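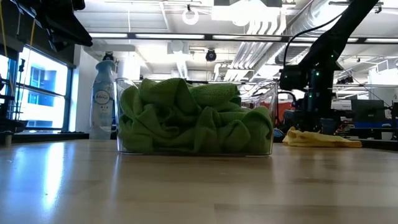 *Greens in the tub, yellow still out on the table. Febreze is just where it lives.*

**Thread: Folding cleaning cloths, is it worth it or do you just stuff them in?**
Board: Laundry & Cleaning Cupboards

**kayode_o** · 1/30/19

Right, settle something for us please. I've moved all the green cloths into a clear tub so we can see when we're running low, and my way of putting them in is to grab a handful and push. They come up a bit over the top on one side and I'm perfectly happy with that. They're cloths! They're going to be wiping up beans by teatime.

My other half thinks this is a disgrace and wants them folded in thirds and stood on end like files. We had a go at it at the weekend and it looked lovely until the first person pulled one out and the rest flopped over like dominoes.

So do you fold, roll or stuff? And does the yellow go in with the green or not? We use yellow for dusting and green for the kitchen, and I've been keeping them apart but I'm not sure I could tell you why.

Kayode Ogbonna (putting my name to it so she knows I really asked)

---

**pegbasket**

Stuff. Always have. I fold sheets and I fold tea towels and that's my lot, life's too short for the rest of it. Clear tub is a good shout though, mine's a lidded grey thing and I only find out it's empty when I've already spilt something.

---

**NabilaO**

Folder here, sorry! I used to be a stuffer and what changed my mind was space. When they're all scrunched you're mostly storing air. Have a look at yours, the right-hand side has a great big dip in it and the left is bulging over the rim. Fold that lot and I'd bet you get the yellows in as well, with a divider.

The trick with the flopping is to pack them tight enough that they hold each other up, and if you haven't got enough cloths for that, use a smaller tub. I cut down a cereal box to make a bookend in mine and it's been there since June.

---

**mophead_maureen**

> "You're mostly storing air"

Well yes, but he's got a whole table, he can afford a bit of air.

More to the point, keep the yellow OUT. Proper microfibre grabs hold of everything and that includes fluff off cotton towels. I washed mine with a load of green hand towels once and they came out looking like they'd been rolled in moss. Never dusted properly again. Separate wash, separate tub, no fabric conditioner.

---

**kayode_o**

Hang on Maureen, separate wash?? I've been chucking them all in together at whatever temperature was left on the dial.

---

**mophead_maureen**

Oh Kayode.

---

**tins_and_twine**

I don't think it's as bad as all that. It depends what the green ones are. If they're the same sort of stuff as the yellow, wash them together and forget about it. If they're cotton and they shed, then yes, fluff. Rub a dry one hard on something black (a sleeve will do) and see what it leaves behind.

I get mine from Zutatetti on the market, the 300gsm ones, and they hardly shed at all. The 200 are cheaper and go thin in the middle after a while but they're fine for windows.

---

**kayode_o**

Sleeve test done, got a little bit of green on my jumper, so I suppose that's me told. 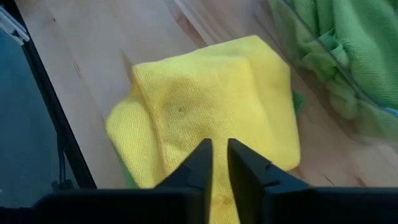
What I want to know is how fussy you lot are about marks. There's a tiny dark dot in the middle of it and a faint smudge further down, and I'd happily keep using it on skirting boards for years. But would you let it near the good glasses? Or does a cloth get demoted the minute it's got a mark on? Her mum has a whole system for this with a rag bag and a second, worse rag bag.

---

**NabilaO**

A dot that size might only be a bit of leaf or grit caught in the loops. Give it a proper shake outside, then pick at it with a fingernail before you do anything else. If it IS grit, don't polish anything with it! That's how my hob got its scratches.

The smudge I wouldn't worry about. And why is there green poking out from under it, I thought we were keeping them apart now 😄

---

**pegbasket**

Second worse rag bag is a brilliant idea, I'm having that.

For what it's worth I don't demote for stains, only for smell or if they stop soaking anything up. Marks are a sign of a working cloth.

---

**mophead_maureen**

I do demote for stains. Glasses cloths have to be spotless, then they go down to dusting, then floors, then the bin. Wash the yellow one on its own or with other microfibre, nothing hotter than 60, spin at 800, hang it up. I use Pravel liquid, half a cap. Powder can sit in the loops if your machine's a bit feeble.

---

**tins_and_twine**

Half a cap of Pravel is still too much for a handful of cloths in my opinion, but I lost that argument in the big detergent thread (it got to 543 replies and I'm not going back in).

On the original question, has anyone tried rolling? My sister has a Bremero drawer under the sink and rolls hers, and you can take one without wrecking the rest. Takes her ages mind you.

---

**kayode_o**

Rolling was vetoed here, apparently it looks like a spa.

Okay, so where we've got to: greens stay in the clear tub and I'm allowed to stuff them as long as none are hanging out over the sides. Yellows get their own box and their own wash. I'll give the fingernail thing a go on the dot tonight. She's still going to fold the ones at the front, I can feel it.

---

**NabilaO**

Let her fold them. You'll be amazed how much room you get back, and then you can tell everyone it was your idea.

---

**pegbasket**

Team stuff until the end. Where did you get the tub by the way, and does it come with a lid?

---

**kayode_o**

It was in the garage holding Christmas lights so no idea, sorry! If there was ever a lid I haven't met it. Hinojosa Hardware on the ring road has some very similar ones by the tills if you're anywhere near.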